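Learning subtitling at home: frequently asked questions

I am Capucine Ferrand and I teach the Hamlow course in subtitling. Before the course I worked for many years as a subtitler, mostly with documentaries and with films for television. The same questions come to me by e-mail before each new group, so I have collected them on this page. If your question is missing, please write to me and I will answer in the language of your choice (English or French).

Do I need to be a translator already?

No. Approximately half of the work in our field is done inside one language, for viewers who are deaf or hard of hearing, and there you do not translate at all. What you need is a good command of the language in which you write. If you wish to translate also, you should understand the spoken source language without stopping the film every moment. Reading it well is a different skill, and some people are surprised by this in the first week.

How long is the course?

It has 29 lessons. Most students do two lessons in a week, but the lessons stay open after the group is finished, so you can go slower. The long exercise at the end is a complete short film, and I advise you to keep several free evenings for it.

What equipment should I have?

A computer which is not too old, closed headphones, and a place where you can sit for two hours without being disturbed. A second screen is pleasant but I have worked without it for a long time. Please do not do the exercises on a tablet. You will place the beginning and the end of each subtitle very exactly on the sound wave, and with a finger this is tiring. A normal mouse is good, on a surface where it moves evenly. It does not have to be an expensive one.

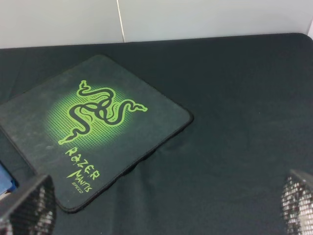 Which software do we use?

We use Cutiline for all exercises. The student license is included in the price and it works until the end of the final exercise. If you already own another program you may use it, on condition that it can export a plain text file with time codes. In this case I can correct your text and your timing, but I cannot help you with the menus, as I do not know them.

Do I have to learn the keyboard shortcuts?

Yes, please. In the beginning it seems slower. Learn first play and pause, then "set in time" and "set out time", and leave the others for later. Students who change the keys to their own taste should write down what they changed. I once reinstalled everything before a delivery and I could not remember my own settings, and I lost a morning with it.

How many words can a subtitle have?

We count characters, not words. In the course the limit is 37 characters for a line, with a maximum of two lines. Each client has his own rules and some permit more. The reading speed is as important as the length: a short line that disappears too fast is also a bad subtitle. In lesson four you will receive a table and you will work with it until you feel the speed without looking.

May I leave out words that the person says?

You must. People speak faster than other people read. Names, numbers and anything that is needed later in the story must stay. Greetings, repetitions and "you know" can usually go. With jokes it is more difficult, and we have a whole lesson on them. When the speaker is a witness or is quoted for legal reasons, be much more careful with cutting, and ask the client if you have a doubt.

Where should I break the line?

Where a person would take a small breath if he read the sentence aloud. Keep the article with its noun and the first name with the family name. A line that ends with "the" is the most frequent error in the first exercises, and I mark it each time, so please do not be discouraged by the amount of red.

What do I do with songs?

If the words of the song matter for the film, they are subtitled, normally in italics. If the song is only background, we leave it. For viewers who do not hear, we say in brackets that there is music and what kind of music it is. Try to be simple: "slow piano music" is better than a beautiful adjective that tells the viewer what he should feel.

Must I make a glossary?

For each project, yes, even for a short one. Write there how names are spelled, who says first names to whom, and all technical terms. You can do it in a file or by hand. My own is always a mix of both, as I note things while I watch the film the first time and I type them only in the evening. For French terms I recommend the Lebrun word lists, which you find in the student folder.
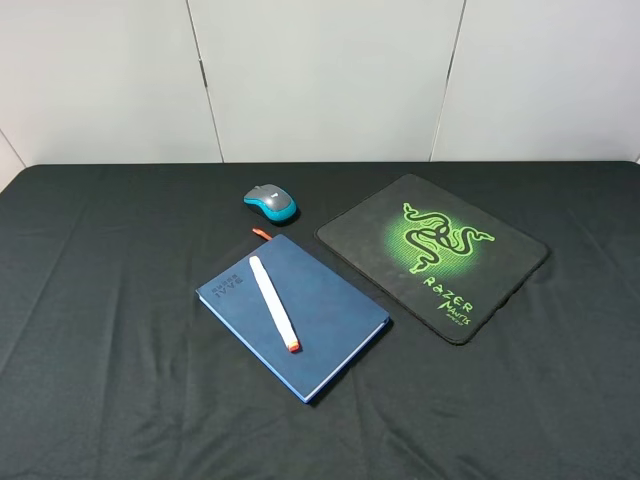 Page last changed: August 19, 2025

How do you correct the exercises?

You send the file and I return it with comments inside, line by line. In addition you receive a short text about what to practice next. There are no marks in numbers, only at the end there is "passed" or "please do it again". To do it again costs nothing and it is not a shame. I correct in the order in which the files arrive, and normally you have your answer in less than a week. In May it can be longer, as I am away for a festival.

Can I see the corrections of other students?

Only if they agree. In each group some people like to exchange their files, and I find this very useful, because you see that one sentence can have several good solutions.

How much work is one film?

For a beginner, a documentary of one hour can have around 300 subtitles if people speak little in it, and more than double if they talk all the time. The final exercise has 106, so it is a modest size. Do not compare your speed with what you read on forums. First make it correct, the speed comes after the third or fourth project.

My eyes and my wrist hurt after the exercises. Is it normal?

To be a little tired is normal, pain is not. Stop every half hour, stand up and look at something far away. Place the screen so that you look slightly down. I also put my notes between me and the screen, and not on the side, because turning the head many times in a day gave me a stiff neck.
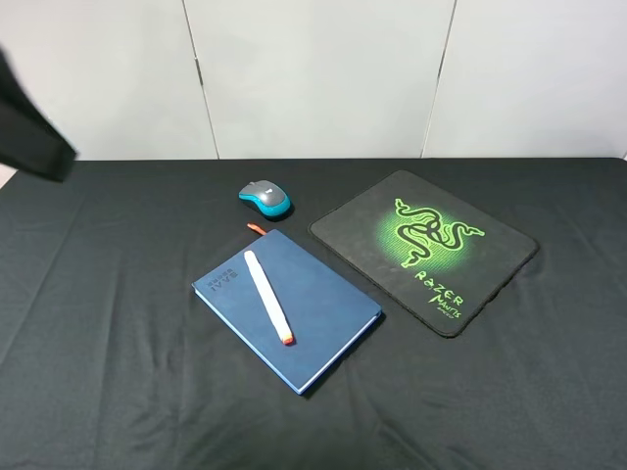
If the pain comes back although you make breaks, please see a doctor before you continue. The lessons do not run away, and I will move your dates without any extra cost.

How do I pay, and can I get my money back?

Payment is made through Droseo, in one part or in three parts. You can cancel without giving a reason until you open the third lesson, and then you get back the full amount. After this point I return nothing, but you may give your place in a later group to another person.

Will I find work after the course?

This I cannot promise. The rates of the big agencies are low in this moment, and many texts are first made by machine and then corrected by a person. Small producers, museums and schools are often better clients for a beginner. In the last lesson we write together an offer and an invoice, and I show which test jobs you should accept and which ones are simply free work.

Do I receive a certificate?

Yes, as a PDF file, when the final exercise is passed. It states the number of lessons and the languages you worked in. If you need it on paper with a signature, send me your postal address.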